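How to request assistance at the airport before you travel

Passengers who need help moving through an airport are entitled to it without charge, whether or not they have a permanent disability. The request should be made in advance, and the steps set out on this page apply to all departures from Wenness Airport.

Step 1. Tell your airline when you book

Assistance is arranged through the airline or travel agent, who passes the request to the airport. Most booking pages include a section headed "special assistance" or something similar. If you cannot find it, telephone the airline and ask for the request to be added to your booking. Each passenger who needs help must be listed separately, even where a family shares one booking reference.

Step 2. Say what kind of help you need

Be as exact as you can. Staff plan differently for a passenger who cannot manage long distances and for one who cannot climb aircraft steps. If you are bringing your own wheelchair or scooter, have its weight, folded measurements and battery type to hand. Some airlines will not accept a powered chair until these details have been checked.

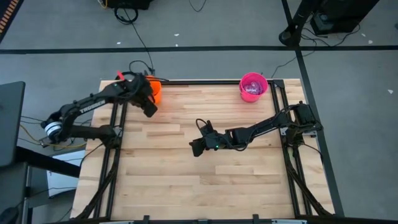 Two arms mounted on opposite sides of a table, with an orange cup near the back edge.

Step 3. Check that the request has been recorded

Look for the assistance note on your booking confirmation. If it does not appear, contact the airline again and keep a record of the call. Changes of flight can remove the note, so please check a second time after any rebooking.

Step 4. Arrive in good time

Passengers should report to the assistance desk at least 2 hours before departure. The desk is in the Claltov Hall, next to the lifts, and there is a call point at the drop-off area for those who need help from the kerb. In November, when early flights are often delayed by fog, allow a further 30 minutes.

Step 5. At security and at the gate

You may remain in your wheelchair during screening and may ask for a private search at any stage. Medicines should be packed together with a copy of the prescription – this saves a good deal of time. Staff will agree with you when to go to the gate.

Comments on the service should be sent in writing to Ngan-ling Kwok, Passenger Services, Room 408, Apaza House, Wenness Airport. Please include your flight number and date of travel.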